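Home Food Keeping, Handout 4: Bags, Drawers and What Goes With What
Instructor: Rosalinda Rivera
Kanirmont Evening Classes

Welcome back, everybody, and thank you for all the good questions last week (Rocío Ochoa, I did look into yours about the lemons, and we'll get to it when we do citrus properly). Tonight is mostly about produce and the zipper bag, which so many of us reach for without a second thought. I grew up in a house where every bag was washed and hung over the faucet to dry, so I have feelings on this subject!

1. Before anything goes in a bag
Look each piece over and set aside whatever is bruised or split. Don't wash it yet. If it came home damp from the store, pat it dry with a clean towel and let it sit out for a little while.

2. Who gets along with whom
Pears give off ethylene gas as they ripen, and eggplant is sensitive to it, so a closed bag with both inside is a poor long-term home for the eggplant. Oranges give off very little and are easygoing neighbors, though they like moving air and will mold sooner if moisture collects around them. Eggplant doesn't care for real cold either. A cool corner of the kitchen for a day or two suits it, and after that the warmest part of the refrigerator is the best we can do.

3. Sort a mixed bag
Take the clear bag with the small eggplant on the left, the yellow pear-like fruit in the middle and the orange on the right, and decide where you would put each one if you weren't cooking until the weekend. Jot your answers in the margin, with a word or two on why. We'll compare notes after the break, and I expect some friendly disagreement over the middle one.

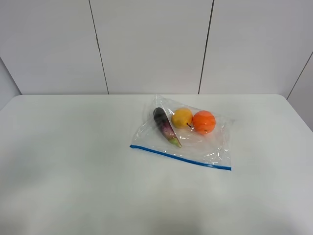
4. Closing the bag
Run your fingers along the zipper twice, once in each direction. For fruit you mean to eat soon, leave a gap of 2 fingers at one end so the air can move. Save the tight seal for cut pieces, which go straight into the refrigerator.

For next time: bring one bag from home, just as you packed it, and page 11 of the workbook filled in.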